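Flat Things That Want to Be Boxes

By Leonie Hollmann
February 20, 2025
14 comments | 37 shares

Every carton starts its life as a sheet of card with ambitions. The trade calls it a blank, which seems rude for something with so many opinions about where it should be bent. I have been folding the blanks from the Khoo sample pack at every table that would have me.

A word on the pack. Khoo sells it to people who are thinking of ordering packaging and would like to find out first whether they can put it together without crying. You get a mailer, a tuck-top, a tray and a thing with a sleeve that I still don't trust. They arrive flat and pre-cut, with the fold lines already perforated. There is an instruction sheet. It has arrows on it.

My own order, if I ever get around to placing it, will be for Gorura, the tea business my sister and I run out of her hallway. We need something that holds two tins and survives the mail. We have been needing it since September.

The salmon-orange one is my favorite, and I knew it would be before I had folded anything. It looks like nothing much until it's off the table, and then all the flaps and tabs turn up at once and you start wondering which one is the lid. 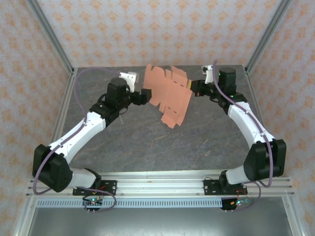 Orange blank, unfolded, over the gray marbled tabletop. Note the stepped edge with all its little tabs.

The dashed lines are where the folds go. My advice is to crease every one of them before you try to join anything, then open the whole sheet out again and have a coffee. Card has a memory, and it sulks if you skip this. I skipped it on the tray, which now has three good corners and one that has gone its own way.

Those small tabs deserve respect too. Each wants a slot or a neighbor, and the order matters more than the arrows let on. Start with the sides, leave the lid for last, and if a tab needs force, you have the wrong tab. I have had the wrong tab a lot.

Glue or no glue? The Khoo pack says none is needed. The Clasivov people, whose cartons I tried last year, include a strip of tape, and I found that more truthful. For tea tins I would tape the bottom and let the lid look after itself.

As for color, my sister wants plain brown because plain brown looks serious. I say that anyone who opens the door to a salmon-orange box is already having a better morning. We'd have to order 2000 of them to get a decent price, so one of us is going to be looking at the loser's choice in that hallway for a very long time.

The sleeve thing gets its own page once I have forgiven it.

Last updated by Leonie, who has found another tab under the couch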